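Thread time, because people keep asking how I look after the pair of hand-held grippers I collect with, and my answer is too long for one reply.

Quick setup so the rest makes sense. Two grippers, left and right, one person holding both. Each one has its own cable going back to the computer. Wooden table, a mug or whatever the task needs, go. The kit goes by Bekico around the shop, which is a name I picked at 1 a.m. and can't get rid of now.

I logged 1,135 demos before I did a proper teardown. Don't do this. I'd been wiping the fingers and calling it maintenance, and by then the left one had a click in it that I could feel in my palm every time I squeezed.

The click was one loose screw. ONE. It goes into a brass threaded insert in the printed body, and the insert was fine, the screw had just backed out maybe half a turn. I spent a whole evening blaming the linkage before I put a driver on it.

So now there's a routine. Before I start: squeeze each gripper all the way shut and let it open slowly, ten times, no object. I'm listening more than looking. A dry pivot has a sort of chalky sound. If you hear it once you'll know it forever.

Then the cables. I lift each one and wiggle it at the gripper end with the live readout open. If the numbers jump, I stop right there and fix it. Cables have cost me more good data than everything else put together, and I include the week I had the left and right streams swapped.

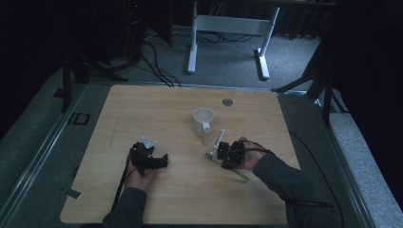
Small stuff is what finds the slop in a gripper. You can pick up a mug with a pretty sad linkage and never notice. Pick up something skinny and any play in the fingers shows up right away, the tips twist a little and the thing rolls on you. I keep a skinny object in every session partly for that.

Also cable slack! I leave a loop by each wrist big enough that I can reach all the way across the table without feeling a tug. Too tight and you start moving weird without noticing. Too loose and it drags over your objects. I put a bit of tape on each cable at the length I like, and when the tape slides I redo it.

Somebody asked about screws. M3 everywhere I could get away with it, and inserts anywhere a screw comes out more than twice a year. Heat them in slowly and keep them straight. My first batch went in crooked and I reprinted both bodies, so, you know, practice on scrap.

No thread locker on the printed parts, please. Some kinds eat some plastics. I learned this on a bracket that went crumbly in November. I use a nylon lock nut where there's room for one and just check the others by hand.

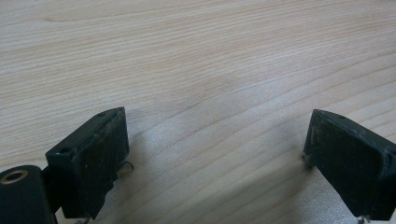

Fingers are consumables. I had to make peace with that. They bang into the table, they scrape, the corners go first. I used to sand and touch up every little nick, and it made zero difference to the grip, so I quit. Now I care about two things: are the holes still round, and do the two sides close evenly.

The even closing test is a strip of printer paper. Close on it lightly, pull from the left, pull from the right. Should feel the same both ways. If one side lets go early, I loosen the mount screws, squeeze it shut, and tighten while it's squeezed. Takes five minutes, three if I've found the right hex key.

I swapped fingers at demo 1,158, which was later than I'd planned, but I wanted to finish the block on one set. Changing fingers in the middle of a block means the contact looks a tiny bit different, and then you get to wonder about it for a month. New block, new fingers. Write it down.

On writing it down: I have a paper notebook from Oksanen (the little stationery place by the bus station in Dristirby, they have the good grid paper) and each gripper gets its own page. What I touched, what demo number I was on. That's it. I tried a spreadsheet and I never opened it with greasy hands, so it was always wrong.

Lube, since I know it's coming. A tiny dab of plastic-safe grease at the pivots. I mean tiny, toothpick tiny. My tub says Grondar on the lid and it's going to outlive me. Anything extra creeps out onto the fingers, and then your nice paper test is useless until you clean the whole thing.

For cleaning I use a dry paintbrush first, to get the dust out of the corners, then a barely damp cloth. I don't go near the connectors with the cloth. Loose wire ends get trimmed or tucked and taped before the next block, so they can't work their way into the linkage. Had that happen once, and it felt exactly like a bent part. Took it all apart for a piece of wire the length of an eyelash.

My current interval is every 64 demos for the quick check and a full teardown at the end of a block. I tried stretching the quick check to 83 and the left one got clicky again, same screw. So 64 it is, at least until I redesign that corner.

Which is next on the list, by the way. I want a longer insert there and a little more plastic around it. If the print comes out okay I'll post the before and after weights, since both my wrists have opinions about every extra gram.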